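Flekon Owner's Guide
Section 6: Reefing the mainsail

The Flekon uses slab reefing with two rows of reef points. Tie in the first reef when the wind holds above 14 knots. Tie in the second at 21 knots, or earlier if you are sailing alone.

Before you start
1. Close the deck hatch and stow anything loose in the cockpit.
2. Check that the topping lift is made off. It carries the boom while the halyard is slack.
3. Heave to, or come up until the main luffs.
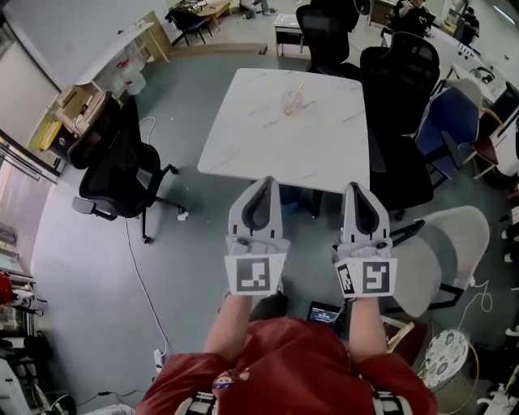
Reef lines are numbered 1 and 2 on the boom, with the lower number nearest the mast. Practice the whole sequence ashore before your first sail, with the boat on its trailer and the boom at working height. Lay the small parts on a table where you can see them. A square white one like the one in the photo is a good size, and a clear cup near the far edge will hold ring pins and a splicing needle. Go through the steps until you can do them by feel.

Taking in a reef
4. Ease the mainsheet until the sail stops driving.
5. Lower the halyard to the first mark.
6. Hook the luff cringle on the tack horn.
7. Haul reef line 1 until the leech cringle is down on the boom, then cleat it.
8. Tension the halyard and sheet in.
9. Tie the reef points under the sail, not around the boom.

CAUTION: Never tie the reef points before the leech line is tight. The load will tear the sail.
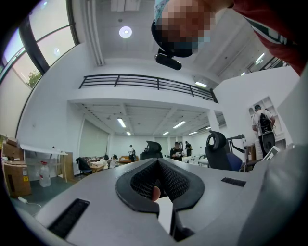

Page last changed: April, F. Isaksson

Shaking out a reef
10. Untie all the reef points first. Check both sides.
11. Ease the halyard, unhook the cringle, and release the reef line.
12. Hoist fully and coil the tail.

Note: Replacement reef line is sold as part 2457. Order it from Brereo. For the Akar rig, see Section 7.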